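Bon, j'ouvre un fil parce que j'ai vu dimanche un film muet dont personne autour de moi n'avait entendu parler et que je n'arrive pas à passer à autre chose. Ça s'appelle Evirholm. Installez-vous, c'est un peu long.

1/ Le pitch tient sur un ticket de caisse : une gardienne de phare, un frère qui revient après des années, une dette de jeu, l'hiver. Presque tout se passe dans deux pièces et un escalier. Et cet escalier, mon dieu. On finit par en connaître chaque marche.

2/ C'est Rozália Ševčík dans le rôle de la gardienne et je suis amoureuse, voilà, c'est dit. Elle joue avec la nuque. Vraiment ! Il y a un plan où elle est de dos, elle entend la porte, elle ne se retourne pas, et on sait exactement qui est entré.

3/ Le frère, c'est un certain Danko (pas de prénom au générique, juste Danko). Il en fait des tonnes. Au début j'ai soupiré, les yeux écarquillés, la main sur le cœur, tout le tralala. Et puis vers le milieu j'ai compris que c'était le personnage qui jouait la comédie à sa sœur. Du coup j'ai envie de le revoir rien que pour ses scènes à lui.

4/ Question durée : la copie projetée fait 1 000 mètres et des poussières, alors que le programme parle d'une version de sortie nettement plus longue. Il manque donc un gros morceau, surtout dans la troisième bobine. On passe d'un dîner à une barque en pleine tempête sans la moindre transition. Un monsieur devant moi a dit « ah bon » à voix haute.

5/ La salle : le Jenlow, 300 places, des fauteuils qui grincent dès qu'on croise les jambes. Séance à 18 h, pianiste sur scène. J'étais arrivée très en avance (je confonds toujours l'heure d'ouverture des portes et l'heure du film), alors j'ai traîné dans le quartier, fait deux courses, mangé un sandwich debout.

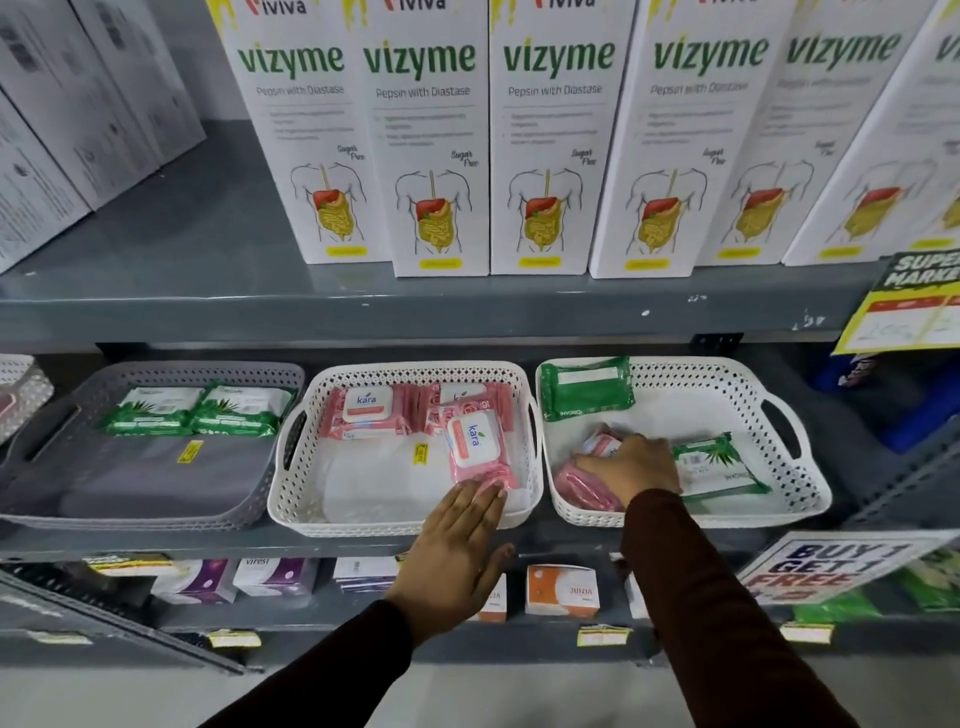
6/ Parlons du piano ! Accompagnement improvisé, très peu de notes, parfois de longs silences. Pendant la scène de la lettre il s'est arrêté net et on n'entendait plus que les fauteuils. J'ai lu des gens se plaindre en sortant que « ça manquait de musique ». Pas d'accord, mais alors pas du tout.

7/ Les intertitres, maintenant. Ils sont en allemand, avec des sous-titres français projetés sous l'écran, un peu en retard. Il y en a très peu et certains sont magnifiques. Mon préféré, traduit de mémoire : « La lampe ne demande pas qui elle éclaire. » Je l'ai noté sur ma main dans le noir, c'était illisible à la sortie, j'espère ne pas trop l'abîmer.

8/ Petit point restauration pour les deux personnes que ça intéresse : les teintes ont été remises, bleu pour la nuit, ambre pour l'intérieur. Le bleu est superbe. L'ambre tire un peu sur la moutarde à mon goût, surtout dans le dîner. Et il reste des rayures dans la dernière bobine, moi ça ne me dérange pas.

9/ Ah oui, la fin. Je ne raconte rien, mais sachez qu'il existe 2 fins. Celle qu'on a vue est la plus sombre. L'autre aurait été tournée pour l'exportation, avec un mariage (un mariage ! avec qui ??). Si quelqu'un sait où la voir, mes messages sont ouverts.

10/ Si vous avez aimé Flallusari, du même réalisateur, attention, c'est beaucoup plus sec. Pas de foule, pas de carnaval, pas de cheval blanc. Moi je préfère celui-ci de très loin, mais la copine qui m'accompagnait a tenu la position inverse jusqu'au métro, et même sur le quai.

11/ Il repasse au Jenlow en octobre, une seule séance, toujours avec piano. Prenez plutôt le balcon, les sous-titres sont plus faciles à lire de là-haut. J'y retourne, je serai au premier rang du balcon côté gauche, venez dire bonjour.

12/ J'oubliais, on m'a demandé si ça passait avec des enfants. À partir de dix ans je dirais oui, sauf la scène de la barque qui m'a fait peur à moi.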